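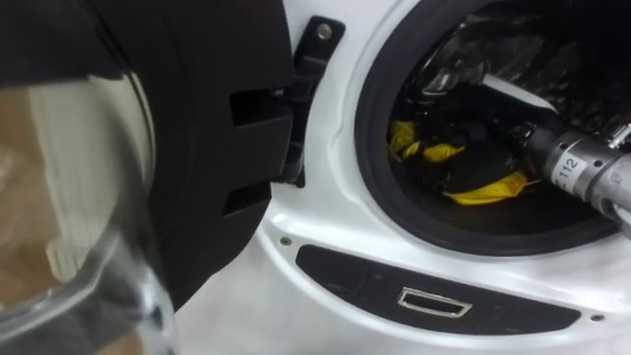
Front-loading washer, door open.

Last updated: Thursday, 4:40 p.m.

Notebook entry, March. Shrinkage and skew in the Juva cotton-linen cloth, second wash series.

Purpose. The second series was requested after the first produced results that could not be reconciled between the two bolts. Bolt A had remained within the agreed limit of 2 percent in both directions. Bolt B had exceeded it along the warp and showed a visible twist at the hem edge. The supplier, Jakab, maintains that both bolts were finished in the same lot. The laboratory has no evidence to the contrary at this time.

Specimens. A total of 16 specimens were cut, divided equally between the bolts. All were taken well inside the selvage, and no two share the same set of warp yarns. Cut edges were overlocked with polyester thread at a loose tension. In the first series the tension was set too high and the edges puckered, which made the corner marks difficult to read. The earlier readings for the corner positions should be treated with caution, and they have been bracketed on the first series sheet.

Specimens were conditioned flat overnight before marking. Cloth weight was confirmed at 263 grams per square meter on Bolt A. Bolt B was slightly heavier. The difference is small, but it was repeated on a second cutting and is not believed to be a weighing error.

Marking. Benchmarks were sewn in contrasting thread. The laundry pen used previously spread into the linen yarns and left a mark wider than the smallest change we are trying to measure. Colleagues repeating this work are asked to sew the marks and to leave the pen in the drawer. 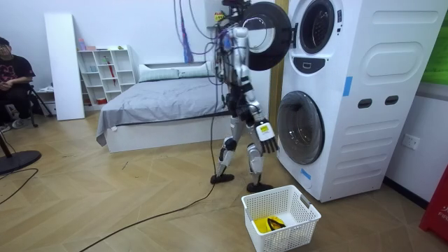
Department of Textile Testing, Mellham Institute of Cloth and Finishing

Washing procedure. Each load was made up to 1,367 grams, dry, with plain cotton ballast. The ballast has now been through enough cycles that its own shrinkage may be disregarded. Warm cycle, normal spin, unscented powder detergent, no softener. Specimens from the two bolts were washed together in every load so that any variation in water temperature or fill would affect both alike.

One departure from procedure is recorded. In the third load, a ballast piece had wrapped itself around two of the Bolt B specimens and was found knotted at the end of the spin. The specimens were freed without pulling, laid flat, and measured with the rest. Their values are marked on the sheet and have been left out of the averages until the load can be repeated.

Drying. Half of the specimens from each bolt were dried flat on mesh screens and half were tumble dried on low heat. Flat-dried specimens were smoothed by hand without stretching. It is accepted that this step depends on the operator. The same operator handled all the screens in this series, and the same arrangement is requested for the next one.

Observations, Bolt A. Flat-dried specimens remained within the limit in both directions. Tumble-dried specimens came close to the limit along the warp but did not pass it. There was no twist that could be measured with the square. The hand of the cloth is softer after the first wash, and the surface shows a light fuzz where the linen slubs are thickest. Color is unchanged against the retained swatch under the north window and under the bench lamp.

Observations, Bolt B. Every tumble-dried specimen exceeded the limit along the warp. The flat-dried specimens were divided, some inside and some slightly over. Skew was present in all of them and always in the same direction, with the weft rising toward the left selvage. A consistent direction suggests that the cloth was dried off-grain on the finishing frame and later relaxed in the wash. If the fault lay in our own cutting, we would expect the direction to vary from one specimen to the next.

A pick count was then made on unwashed pieces from each bolt. Bolt B has a slightly higher count. This agrees with the weight difference noted above and would be consistent with a cloth that received less stretch in finishing, although that should leave it with less warp shrinkage to give up. The two findings point in opposite directions. No explanation is offered in this entry, and the pick count is to be repeated by a second reader using the other glass.

Effect on the Jarotura order. The cloth is intended for table linens with a mitered hem. A twist of this kind will pull the miters open at two of the four corners after laundering, and pressing will not correct it. It is recommended that cutting proceed from Bolt A only. Bolt B should be held on the lower rack with the yellow slip attached and should not be cut for samples, including small ones. A piece was missing from the outer end of the bolt when it was unrolled on the table, and the cutting log shows no entry for it. Anyone who has taken cloth from this bolt is asked to enter the length in the log.

Prewashing of Bolt B as full yardage has been proposed. The laboratory does not object in principle. The drying space is not adequate for that length, however, and a bolt dried over rails will acquire distortions of its own. Outside finishing would be preferable if the cost can be agreed with Jakab.

Remaining work:

Repeat the third load with fresh Bolt B specimens.
Repeat the pick count on both bolts.
Sew one sample napkin from each bolt, mitered, and wash with the next series.
Request the finishing record for the lot from Jakab, including the frame width setting.
Order polyester overlock thread. The present cone will not last through another series.

The marked specimens are in the flat file, second drawer, between sheets of blotter. They should be kept flat and should not be pressed before the next reading.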